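Home | Reviews | Clubs and Competitions | Classroom Kit | Contact

Search this site Enter keywords Go

Review: the Ginico tabletop arm in a school robotics club
Tue 28 May
By Peninah Mfinanga

The Ginico is a tabletop robot arm with a two-fingered gripper and a wrist camera, sold to schools and colleges with its control software and a printed course of work. The Praria Robotics Club has used one throughout the spring term to prepare for the Biwott Sorting Challenge, in which student teams must pick up everyday objects and place them in the correct container. The club bought the arm at the normal education price, and the supplier has had no sight of this review.

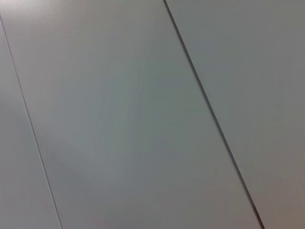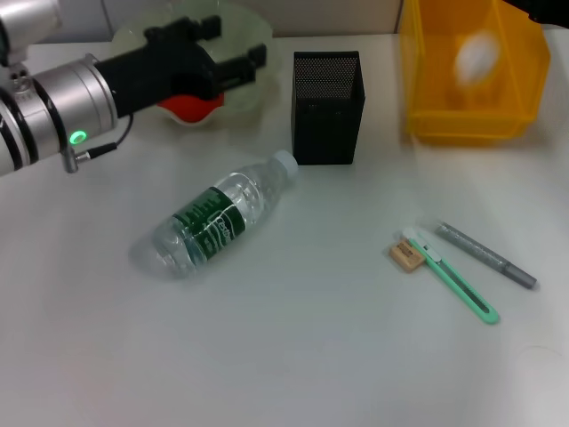 Wrist camera view (first) and the sorting table with the gripper open over the bowl (second), Praria Robotics Club.

Setting up

The arm was delivered in February in two cartons. Assembly is within the ability of students aged fourteen and over, provided that an adult checks the mounting bolts. The instructions are clear on mechanical matters and less so on software. The page dealing with network settings refers to a menu which was renamed in a later version, and our team lost most of an afternoon to it. Ginico should correct this in the next printing.

Calibration must be repeated whenever the arm is moved. The procedure takes 5 minutes once learned. Students should be taught it at the first session and should carry it out themselves.

The gripper

The gripper performs well for equipment of this class. The two fingers close evenly, and the force may be set in the software on a scale from 1 to 200. The default is too high for thin plastic. Felista Laizer's group crushed two drinks bottles before finding a suitable value, and the club now keeps a written table of settings for each object in use.

Small flat objects are a different matter. An eraser in a printed sleeve can be lifted if it is approached across its narrow side. Pens and knives lying flat on the table are harder, particularly when they lie side by side at an angle, as the fingers must be turned to match and there is little room between one object and the next. Students who had written a program for a single pen found that it failed once a second item was placed beside it. As a teaching point this was of considerable value, and the course of work would be improved by including it. Clubs using any item with a blade should have it checked and locked by the supervising adult before the session begins.

The wrist camera

The camera is the weaker part of the kit. It is adequate for finding a coloured object at short range, but the picture is a little soft, and fine lines lose their sharp edges. Over plain surfaces it gives the software very little to work with. Two seams running across pale grey panels may be the only features in view, and the object finder supplied with the kit will sometimes take a dark joint of this kind for the edge of an object. Adhiambo Kirui wrote a short filter which ignores long straight lines, and this removed most of the false results. Teams without a confident programmer may find the fault discouraging.

We also compared the supplied object finder with the free Drirkov package. Drirkov was slower to start but dealt better with see-through items, among them clear bottles and frosted bowls. It can be used with the arm without any change to the hardware.

Use in the club

The sorting exercises in the printed course are sensibly graded. Early tasks ask for one object and one container. Later tasks bring in several containers of different shapes, and our students practised with a shallow bowl, a mesh pen holder and a storage bin. The pen holder was the most demanding, being tall and easily knocked.

Sessions are best limited to groups of four. With larger groups, some members have nothing to do while a program is running. Mwanahawa Nyanda, who supervises the younger section, recommends that one student be placed at the stop button at all times and that this duty be rotated. The button supplied is large, well placed and responds at once.

After 1000 recorded cycles the finger pads show slight wear, and one cable clip has been replaced. Spare pads are sold in pairs. Ginico answered our only support enquiry, raised by Yeshi Kassa, on the following working day.

Recommendation

The Ginico arm is recommended for clubs with at least one member who is comfortable writing code. Beginners' groups should budget time for the camera software or install Drirkov from the outset. The club will keep the arm for next year's challenge and has ordered a second set of finger pads.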